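Notebooks > Returns bench > Cell 2 > June

June, cell 2 notebook
Written by Andri Bühler, with additions from Liya Feyisa where marked

6:40 a.m.

Came in early to go over the pick order before the morning people arrive. The Skoltdale site wants to know by the end of the month whether the sorting step on the returns bench can go to the arm, and what the bench staff would do with the hours. I can answer the first part better than the second.

Where it stands: the arm takes mixed items off the table one at a time and sets them down by type. Everything is still in simulation. Nigatu's group built the table and the item set, and I've been changing the layouts. The target for the trial is 200 items a shift, with a person at the bench for whatever the arm leaves behind. The bench does 700 on a normal day now, by hand.

7:15 a.m.

Sat with the bench crew over coffee and asked what they'd want gone from the job. I had expected lifting. What they said was the reaching across and the twist at the end of it, then doing that again all morning. Two of them also said they do not want to be left with only the odd items. The easy ones are where you get your breath back. If the arm takes all the easy ones, the person gets a full shift of problems.

I wrote that down word for word because it changes how we should split the work. My first plan had been exactly that: easy to the arm, rest to the person.

New proposal: split by time. The arm runs a stretch alone, then the person runs a stretch with everything, easy ones included. The output on paper is lower. I think we lose less than the plan says, but I have no number yet.

9:30 a.m.

Started the layouts with flat items close together. These are what the bench people call "neighbors." A hand slides one away from the other without thinking about it. The arm has to be told which gap it may put a finger into.

Layout used: dark green tray-shaped item, long white bar next to it with a narrow gap, red flat item behind, phone off to the left with plenty of space. Gripper open for the bar views. I saved one close in at the gripper and one from farther back.
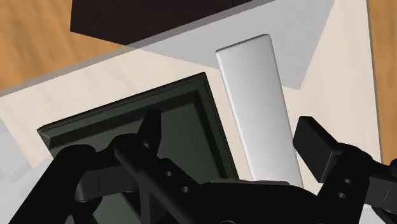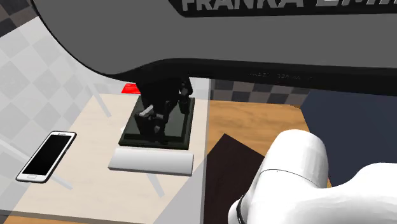 Gap and order

Things to settle before the next batch:

- Finger clearance. With the bar next to the tray, one finger has to come down on the tray side. The close view has the left fingertip over the tray and the right pad past the far side of the bar. Need a rule for how low the fingers may go when there is an item under one of them.
- Order. Phone first would be the simple choice, it has the most room. The bar could go before the tray, to open up that side. Try both.
- Approach angle. The bar is long and narrow, so across the width is the only grip I'd consider. Turn the wrist to suit the bar and leave the table axes out of it.
- Dark on dark. The gripper is black and the tray is nearly so. From the farther view it covers a good part of the tray's top. If a person is going to supervise from a screen, they need a second view, or they will be guessing. Ask Stunia what the screen stand costs with two monitors.

11:50 a.m. (Liya)

Read the above. Agree on splitting by time. Two additions.

The supervising job needs a name and a pay grade before anyone is asked to try it. At the last site I worked on, it got added to someone's duties with no change on paper, and she ended up answering for the machine's stops as well as her own table. I would like it in the proposal from the first draft.

Second, training. Skimora quoted 600 a head for the operator course. It covers restart, safe stop and clearing an item from the gripper. It doesn't cover changing the pick order, and I think the bench people should be able to do that themselves. They know which items come in together. If they have to call Andri each time, they'll stop calling and work around it.

2:10 p.m.

Fair on both. Put the pay grade in section one. For the pick order, I can make a short list on the screen that they drag up and down. No code. Will draft it and try it on the two who asked about the odd items.

Still open:
- length of each stretch, arm and person
- who clears the table at a stop
- the stool at the bench, which everyone brought up and has nothing to do with the arm. Ordering a new one anyway.

Next batch: same items, bar turned, gap the same.

3 comments | 2 shares

Comments

Night shift lead: Please ask our side too before the stretch lengths are set. We get different returns from the day crew and far more of the flat stuff.

Andri: Will do. I'll stay late one evening and bring the draft.

Packing: If the old stool is going, we'll take it.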